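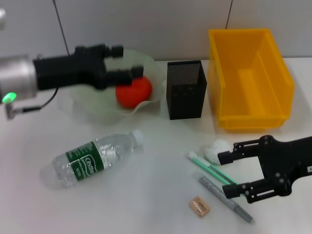 Poppy Furnival wrote back on the draft that a buyer won't care how well an arm closes on a pen if it takes a technician to get the cell running again after each bad pick, and could the talk please get to recovery before the halfway point. It now does. Order is: what's in the kit, setup, picking, recovery, cost.

## Opening slide

Leave it up while people sit down. Say what the talk covers:

- Tasora two-arm tabletop kit, as leased through Desotard
- used at our Tornberg site for sorting small mixed items
- standard two-finger grippers, stock software, no custom fingertips

Say what it doesn't cover: mobile bases, suction, anything heavier than a full water bottle. We had no way to test those and I won't guess in Q&A.

Point to the red ball and the plastic bag under it. Both come back in the picking section. The bag is the harder of the two.

## What's in the kit

Two arms, two grippers, one controller, one overhead camera with mount, cables, a calibration board, and a year of software updates. Table not included. The manual asks for a matte, light-colored top. Ours is white. We tried a dark one early on and the camera lost the outlines of black items, so that part of the manual can be believed.

The parts list on the web page still shows a foot switch. Desotard confirmed it's no longer shipped. If you want one, order it with the lease, as adding it later means a new quote.

## Setup

Unboxing to first pick took us one working day with two people. Most of that was bolting down and cabling. Calibration itself is short: place the board, run the routine on the left arm, then the right, then a joint check where both arms go to the same point in turn.

Things to mention:

1. Cable slack at the wrist. Too little and the last joint faults near the end of its range. Too much and the loop gets in front of the camera on low picks.
2. The status light on the wrist. Green means ready, amber means waiting for input, red means stopped. It says nothing about whether the arm is holding anything. Several of us read it that way in the first week.
3. Zone overlap. The default lets both arms work the middle of the table, one at a time. Leave it on unless throughput matters more than reach.

PAUSE. Ask if anyone has run the kit with a shared zone. If yes, take one comment and move on.

## Picking

Method, briefly. One arm per trial. Items laid out by hand in mixed positions, some flat on the table, some resting on or against others. One attempt each. A pick counts if the item is lifted clear and released in the target container. No nudging, no second try.

Result: 60 trials, 43 picks. Put the number up and wait for people to write it down.

Then where the failures came from:

- **Thin round items flat on the table.** Markers and swabs. The fingers come down on both sides, the item rolls, and the grip closes on one end. Approaching across the barrel helped. Approaching along it never worked for us.
- **Small flat blocks.** Erasers were fine when the long side faced the gripper. Turned the other way, they were often pushed along the table.
- **Crumpled film and tissue.** Tissue is mostly easy, as there is always some fold to pinch. Plastic bags are worse. The camera's depth reading on clear film is poor, and the planned grasp point can sit in the air above the bag or under the table surface.
- **Soft item resting in a bag.** The foam ball gave a clean grasp when the fingers closed above the film. When they closed low, they took the film too and the whole thing came up together. The software logged this as a success. We logged it as a failure.

Spend the extra time on that last one. The kit judges success from finger opening after the close. An opening wider than zero means it thinks it has the item. It has no check on what else came along. Anyone sorting bagged goods should ask Desotard for the visual check in writing before signing.

Bottles: lying down is better than standing. Clear bottles with a label are found by the label, so the grasp lands off center if the label is low on the body. Light bottles tolerate this. Full ones tip in the grip.

Containers: an open tray with sloped sides forgives a bad release. A narrow upright pencil holder does not. We set the release height higher for the holder and lost some speed.

## Recovery

(Furnival's point. Don't rush this.)

After a missed pick the arm backs off, takes a new view, and plans again. After a collision stop it waits for a person. The person has to clear it on the controller screen, then confirm both arms, including the one that was idle. The second confirmation is easy to miss, and the message for it reads "standby," which looks normal.

Fuchs, our internal log viewer, now flags this state. It's a small script and I can share it. Tasora support told us a change is planned for October -- no version number given, so don't promise it.

Training an operator to clear a stop: one short session. Training someone to tell why it stopped: much longer, and we're still working on the material.

## Cost

Lease is $3,000 a month for the full kit, support included, travel excluded. Spare fingertips are a separate line. We replaced one pair because of wear on the inner pads -- the grip got worse on smooth barrels first, so watch markers and pens as the early sign.

We renewed for one more term. Conditions we set:

- visual check on bagged items, delivered and tested on our table
- separate alert for the second arm's standby state
- updated parts list

The first is agreed. The other two are with their support desk.

## Q&A

Keep answers under a minute. Likely questions: gloves on the operator (fine, the screen works with thin ones), noise (low, the fan is the loudest part), and whether one arm would do. For our layout it would, with a smaller table. The one-arm lease has a different controller and I haven't used it.

Trial sheet is on the handout. Raw logs on request.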